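Farkeden Manipulation Software: Progress Report
Prepared for Radonjić Fund, July 20, 2024

1. Work in this period

Effort went to the two-arm planner and the grasp monitor. The tabletop task uses a wire condiment caddy, with its containers either in the rack or out on the table. Both arms now share one collision model.

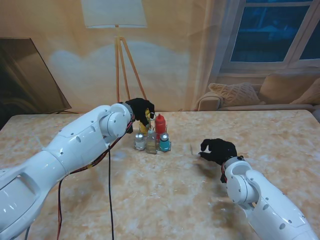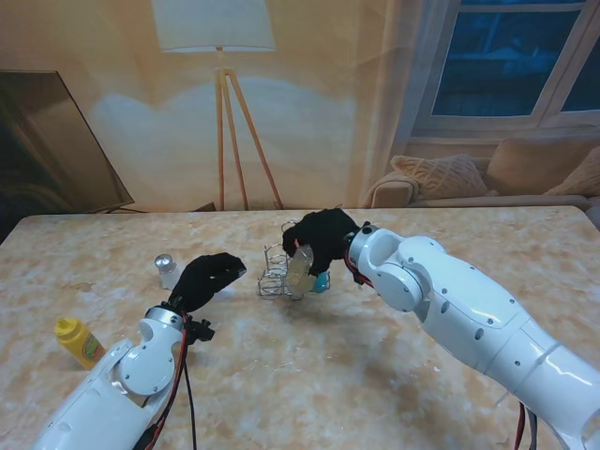 Condiment caddy task, two-arm cell.

2. Planner

The old planner treated the idle arm as a fixed obstacle and failed whenever it was parked near the rack. The new version plans both arms on one timeline, with a replanning interval of 205 ms. The regression set holds 1814 logged start states, and all of them now load without manual edits.

3. Perception

Pose estimates for clear containers remain the weakest input. Thin rack wires are still dropped from the depth map at low viewing angles. The Clomthorpe segmentation module was merged behind a flag and is off by default.

4. Open items

- Grasp monitor: 10 tickets open, 3 of them blocking.
- Cable clearance is not modeled near the wrists.
- Log replay tool to be installed at Wadstead in November.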